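Warcombe Glaze Durability Study
Progress report to the Rokport Fund, second reporting period 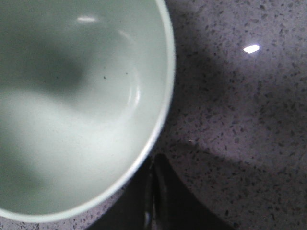
Work in this period covered the dishwasher cycling of the first test group, the start of acid leach testing, and repairs to the small kiln. The study remains within budget. One task is behind schedule.

1. Cycling tests
The first group has completed 600 wash cycles at the Volville site. Gloss readings were taken every 50 cycles at the same marked points. Loss of gloss was low for the two high-silica recipes and clearly higher for the recipe with added lithium. Myroslav Tkachuk repeated the readings on the lithium group with a second meter and obtained the same ranking. Detergent concentration drifted during one week in November, and the affected readings are flagged in the data file.

2. Leach testing
Hanna Zakharchenko has prepared the acetic acid baths and run blanks. Samples from nine firings are in storage awaiting analysis. The outside laboratory changed its intake form, and our first batch was returned for relabeling. It has been resubmitted. Results will be included in the next report.

3. Kiln
The lower element failed and was replaced. Taras Ostapchuk recalibrated the thermocouple against witness cones on three shelves. The top shelf still fires slightly cool, so test pieces are now placed on the middle and bottom shelves only. This reduces capacity per firing and accounts for the delay to the second test group.

4. Spending
Spending for the period was $2,788, mainly kiln parts, detergent, and laboratory fees. The travel line was not used. We request permission to move the unspent travel amount to laboratory fees.

5. Next period
Load the second test group. Receive and check leach results. Aled Owen will draft the methods section and circulate it to Amber Treloar for review before any results are added.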